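Accueil Actualités Produits Presse Contact
Communiqué de presse – juillet

Mirnmont publie Mirar 3, sa pile logicielle de planification et de perception pour la manipulation en environnement domestique

Mirnmont annonce la disponibilité de Mirar 3, troisième version majeure de son logiciel de commande pour bras manipulateurs. Elle réunit dans un même processus l'estimation de pose, la planification de trajectoire et la supervision de la préhension, jusqu'ici réparties entre trois modules communiquant par messages.

Le planificateur, nommé Sethi, recalcule la trajectoire à chaque nouvelle carte d'occupation. Les surfaces réfléchissantes et les textiles suspendus reçoivent un indice de confiance distinct, que l'intégrateur peut régler par zone.
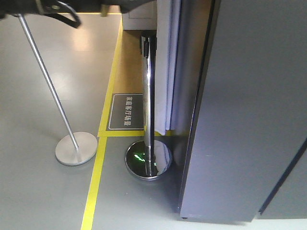
La définition des zones se fait dans un fichier unique, versionné avec la configuration du robot. Un changement de scène ne demande plus de recompilation. La campagne de validation a porté sur 1 698 séquences de préhension et de transport, dont 1 571 menées à terme sans reprise par l'opérateur.

Les essais ont privilégié des objets du quotidien aux contours irréguliers, fruits compris, saisis par une pince à deux doigts.

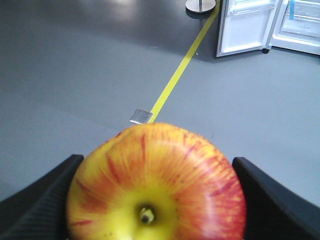 Le module de perception Druruvora fusionne le flux de la caméra de poignet et celui des caméras fixes. Lorsque l'objet saisi occupe une grande partie du champ, il est segmenté puis exclu de la carte d'obstacles – le calcul d'approche ne porte alors que sur l'arrière-plan. Les portes ouvertes, bacs transparents et étagères sont traités comme des volumes à part entière. 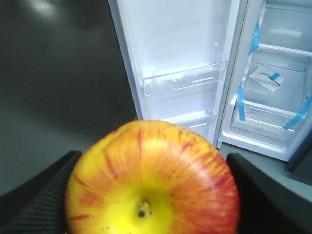 Régis Tessier

« Le cas du réfrigérateur nous a servi de référence pendant tout le développement. Les parois blanches et le plastique transparent donnent peu de points exploitables. Nous avons préféré une estimation prudente du volume libre à une reconstruction complète », indique le responsable du développement logiciel de Mirnmont.

L'outil de relecture aligne les flux sur une horloge commune et permet de rejouer une séquence avec d'autres paramètres. Le journal conserve 3 000 événements par session ; 298 tests de non-régression sont livrés avec la version. 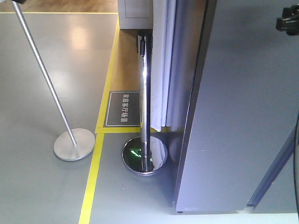
Sol balisé en jaune et poteaux de délimitation, zone « salon familial ».

Mirar 3 est proposé aux titulaires d'une licence Mirar 2 sans modification de contrat. Les fichiers de zones de la version précédente doivent être convertis avec l'utilitaire fourni. La documentation est disponible en français et en anglais.

Contact presse : service communication de Mirnmont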